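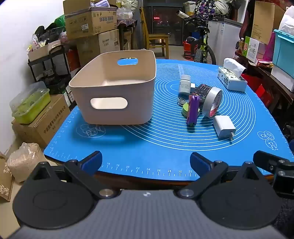

Baking mat with printed ruler and circular guides, Larkach Community Kitchen.

Frequently Asked Questions: Kitchen Hire
Updated Feb 11, 2025

Who may hire the kitchen?
Any resident or registered group in Larkach. Hirers must be 18 or older.

How many people may attend?
The limit is 12, including the hirer.

What is the minimum booking?
Two hours. Setup and cleaning count toward the booked time.

May I bring my own equipment?
Yes. Electrical items must be approved in advance - please allow two working days.

How do I cancel?
Write to Femi Ogbonna, Bookings Office, Jibrin House, quoting your booking number. Deposits are returned by check.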